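Subject: Re: [Tapsell-brew] Ekosard seasonal, cask version

24 March 2021

> Is the Stiltora porter going into cask this year, or bottles only as in December?

Both. The cask run is 58 firkins, racked at 1000 litres per batch.

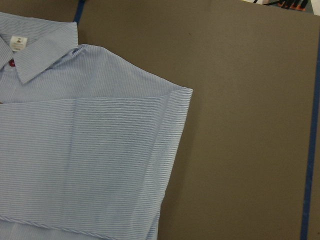

Photo: Sitano

Priming sugar drops to 3 g per litre.
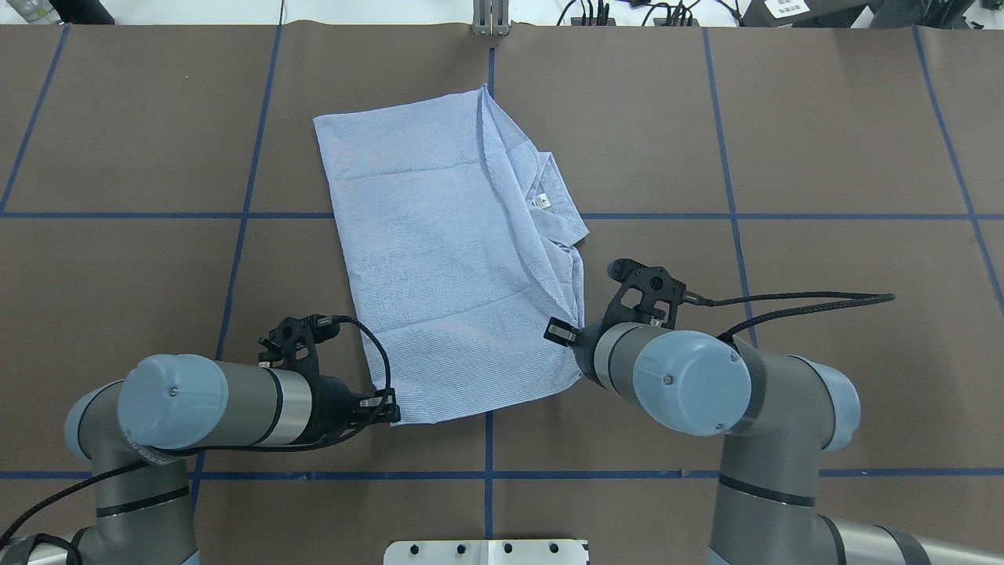

Cask labels are being redone. The text must stay legible at arm's length, unlike the small white tag on that folded blue shirt, so the ABV line goes up in size. Allow 6 days' conditioning before venting.
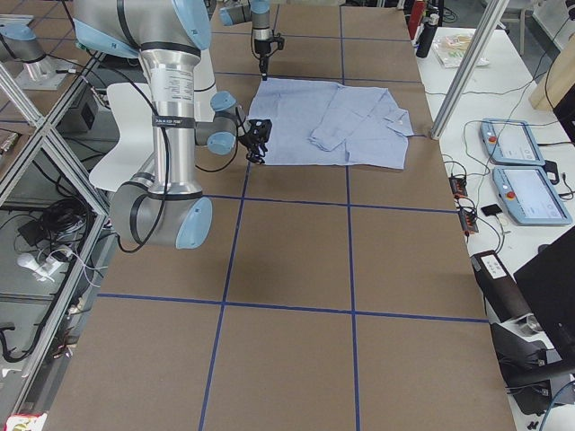
Blue shirt, with the arm to its left

Bottles follow once the casks are out.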